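Subject: Re: [toprak-users] Release 2 of the pick planner: is the two-arm scheduler ready for real use?
Date: May 22, 2020
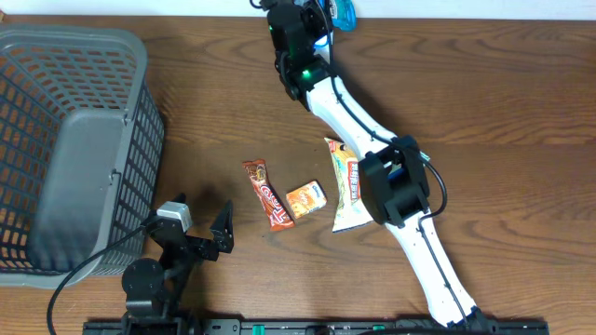 1. WHERE I STAND

I have read the release notes twice and the planner source once, and I am still not persuaded. I'll quote the announcement in pieces and answer under each one. For anyone who joined after January, I look after the Omow bench at Rolilthorpe, and we have run Toprak on it since before the scheduler was split out from the motion code. I want this to work. I have also had to clean up after two earlier releases that were described in much the same language.

2. THE EARLIER MESSAGE

> Release 2 is out. The main change is the new scheduler, which
> plans for both arms together. Given a set of items on the table
> and a basket to put them in, it assigns each item to an arm,
> orders the picks and hands the result to the motion layer.
> Over 929 trial runs on the Vundden test set we saw no
> arm-to-arm contact at all.

The 929 runs are the number everyone will repeat, so let me begin with it.

The Vundden set is recorded data. The planner is given item positions, it produces a plan, and the plan is played through a geometric model of the arms. No contact in that setting means that the modelled links did not cross. It says nothing about cables, because the model has none. On a bench like ours the white arm has a black cable that leaves the elbow housing, makes a loop out to the side and comes back down along the lower link. The small black arm has another one trailing from its camera module, over the table and away. Neither of these is in the collision geometry. I checked the arm description files in the release and each link is wrapped in a tight hull with nothing allowed for wiring.

We lost the best part of a morning in January to exactly this. The plan was clean, the replay was clean, and the gripper hooked the other arm's lead on the way to the basket. If the scheduler is going to send both arms through shared space more often than the old one did, which is the whole point of it, then I would expect more of this and not less.

Could somebody say whether cable volumes are planned for, or whether the answer is still "tape them down"? I can live with the second answer if it is written in the manual.

> Assignment is by reach cost. Each item goes to the arm that can
> get to it with the least joint travel, with a small penalty for
> crossing the centre line of the table.

I have two complaints here.

First, the centre line. It makes sense when the arms are a matched pair facing each other. Ours are mounted on the same rail and they are not a matched pair: one is long and pale with a curved body, the other is short and black and sits low. A line down the middle of the table does not divide the work fairly between those two. The setting is called centre_line and it takes one number. I would sooner have a polygon for each arm, even a crude one drawn by hand.

Secondly, joint travel is a poor guide when something lies underneath a link. Take the yellow and white bag on the right, partly tucked beneath the elbow joint of the white arm. By joint travel, I would expect the planner to score that as a cheap pick for the white arm. It may be nothing of the kind. To get at it, the arm has to move its own elbow out of the way first, and the top-down approach the grasp generator likes best is the one the elbow is sitting in. As far as I can see, the old code had no idea of "move yourself aside, then look again", and I can't find it in the new code either. There is a function named clear_workspace, but it only sends both arms to their home pose at the start of a run.

That would be enough for a first pass, if it were called again after each failed grasp. It isn't. Look at the retry branch.

> Perception has been moved to a separate process. It now reports
> an oriented box and a confidence for each item. Items below the
> threshold are skipped and retried later.

Splitting out perception was the right decision and I have no quarrel with it. My quarrel is with what "skipped and retried later" means in practice.

Packets of snacks are a nasty case for this sort of detector. The printing on the front is busy, there are pictures of food on them, and the crinkled edges catch the light, so the outline the detector finds shifts when the lamp or the arm moves. An oriented box fits a long chocolate bar wrapper lying on the diagonal quite nicely. It fits a small square packet so loosely that the angle is nearly meaningless, and the grasp generator then takes that angle as gospel. The release should report how sure it is of the angle apart from how sure it is of the item. At present a single confidence covers both, and a high score for "there is a packet" is passed along as a high score for "the packet is turned this way".

The default threshold also bothers me. I could not find any note of how it was chosen. If it was tuned on the Vundden set then it was tuned on plain backgrounds. We have a brown wooden table with a strong wavy grain and one of our usual items is a red and brown wrapper. I am not claiming it fails. I am saying that I would like to see it tried before the notes call perception "solved for packaged goods", a phrase I would gladly see struck out.

And the basket. The new process treats it as a fixed box with an open top. Ours is dark grey plastic with rows of ventilation slots in the sides, and you can see the orange-brown of the table through them. Any method that separates basket from table by colour is going to find bits of table in the middle of the wall. Has anyone run the drop-point search against a basket with holes in it? There is an option to supply the basket pose by hand and switch detection off. I suspect most people will do that, in which case the notes should say so.

> Cycle time is down by 25 per cent against the old scheduler.

Measured where? If this is planned time, added up from the trajectories, then I believe it and it doesn't interest me very much. Planned time leaves out waiting for perception to settle, the retry after a missed grasp, and the pause while a person reaches for the stop button. I would like the same comparison in clock time, on hardware, with failed picks counted in. If the gain shrinks, fine, print the smaller number.

I would also like to know what the old scheduler was set to. Its default speed limit was very timid and most of us raised it long ago. Beating the default is not much of a test.

> We recommend that all sites move to release 2 and stop using the
> single-arm mode, which will be removed.

Please don't remove it. Single-arm mode is how I find out which half of the system is at fault. When a two-arm run goes wrong, the first thing I do is park one arm and run the same items with the other. Without that mode I am left reading logs from two controllers whose clocks do not quite agree.

3. WHAT I WOULD ACCEPT

I don't want to be the person who only says no, so these are the things that would change my mind:

- A padding value per link in the arm description, so that a site can fatten the hull where a cable runs. Even a plain radius would do.
- A second call to clear_workspace after a failed grasp, with a fresh look at the table before the next plan.
- Separate confidence for item and for angle, and a grasp generator that tries more than one angle when the second is low.
- The time comparison repeated on a real bench, with the settings of both schedulers printed beside it.
- Single-arm mode kept for at least one more release.

The first two look small to me. I have a rough patch for the padding, tested only in replay so far, and I'll post it once it stops breaking the mirror setting. The perception change is more work, and I don't pretend to know that code well.

4. WHAT I AM DOING IN THE MEANTIME

Omow stays on the old scheduler. I have release 2 in a separate directory and will run it at reduced speed on short tasks – a few packets into the basket, somebody standing by – and keep the logs. If another site is doing the same, I suggest we agree on how to record a failure before we start. Last time one site logged a dropped item as a success because the gripper had closed, and we argued over the totals for weeks.

For the log format I would use the existing run file and add three fields: which arm was assigned, whether the item ended up in the basket, and whether anyone touched the stop button. The third one matters most to me and it is the one that always goes missing.

One more question, which may only show that I've misread the code. In the handover between scheduler and motion layer there is a lock on the shared region. It is released when the trajectory is sent, as far as I can tell, and not when the arm reports that it has finished. If so, the second arm may be let into the region while the first is still on its way out. In replay that would never show, as the replay steps both arms from the same clock. Can whoever wrote the handover confirm? The file is handover.c, in the release function near the bottom.

Replies to the list, please, and not to me directly. I read the digest, so I may be a day behind.

--
Omow bench, Rolilthorpe
toprak-users mailing list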